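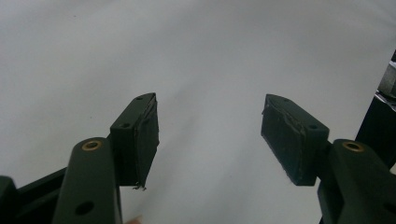
3. Placing the stand and hanging keys

The Plitlow key stand needs a flat, level place at least 70 mm from any edge. Clean the spot before you set the base down. On a smooth white top, tiny dark specks like these are easy to see; on a darker top, feel for grit with your fingertips. Let the surface dry.

1. Lay a mat over the spot if the top scratches easily.
2. Set the base down flat, with the pole upright.
3. Press lightly on the round part of the base. If it rocks, move the stand.
4. Lay out your keys and straps, and untangle any clips or tags.
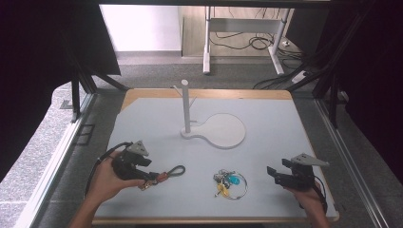

Fig. 3-2. Stand on the mat, with key bundle and strap.

5. Hang the key bundle from one peg by its large ring.
6. Hang the strap from the other peg by its loop.

Note: The pegs are at different heights. Put the longer item on the higher one.

Caution: Do not load either peg with more than 500 g. Do not lift the stand by its pegs.

For replacement pegs, see section 11.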